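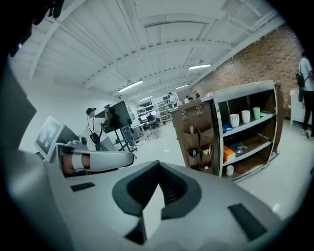 The Shop That Repairs Your Grandmother's Radio

Stavero is a small town with a big hill in the middle of it, and if you want something repaired you must walk up. The bus stops at the bottom, next to the bakery. I arrived on a Saturday with a kitchen radio under my arm, a heavy thing from my aunt, and by the time I reached the door of Halász I was ready to leave the radio there forever, repaired or broken.

Halász is the name above the window, but the man behind the counter is Emrys Rees. He bought the business from the family eleven years ago and kept the name, as the people in the town would have continued to use it anyway. He is tall and speaks slowly, and he does not look at you when you explain the problem. He looks at the radio.

"It hums before it plays, or only when it plays?" he asked me. I did not know. He plugged it in and we listened together, like two people at a concert.

For many years it was said that this kind of shop would disappear. In Hesgate, the next town down the valley, there were once four of them, and today there is a phone store and a place for nails. A new radio can cost less than one hour of a trained person's work. I asked Rees how he can live from it, and he took out a notebook with a green cover. Last year he repaired 356 radios. He also repairs record players and lamps, but these he does not write down.

Many of his customers do not come to save money. A woman who was waiting behind me had paid more for her last repair than the set was worth, and she told me this with pride. It stood in her mother's kitchen. The sound of it, she said, is the sound of soup.

The difficult part is not the knowledge, it is the parts. Old capacitors can be replaced with new ones, but a dial glass or a knob of the right brown color must come from another radio. Rees keeps roughly 2,000 dead sets in a former dairy outside the town. I had imagined a sad place, but it is very orderly, with shelves up to the roof and paper labels in his small handwriting. The oldest ones stand near the door. In winter he goes there in the morning, before it becomes too cold for the fingers.

A few makers are sought after more than the others. Collectors drive a long way for a Gretance, a table model with a curved front and a green tuning light, and a good one with the original cloth can bring 3,000. Rees has sold 2 of them and he regrets both. "I see them still," he told me, and this was the only time he stopped working during our talk.

He would like to teach somebody. A young man from Hesgate came every week until September, then he found a job with better hours. Now there is a paper in the window, written by hand, asking for a person with patience. It does not mention experience. Two people have called, and one of them wanted to know if he could do it from home.

My own radio was ready after nine days. The hum was a simple matter, he explained, one part the size of a finger - but he had also cleaned the dial and oiled the tuning cord, and he had put back a screw that was missing for as long as I can remember. The price was lower than my train ticket.

I carried it down the hill more carefully than I had carried it up. At the bus stop an old man asked me what station it gets. I told him I had not tried them all yet, and he said I should try in the evening, when the far ones come in.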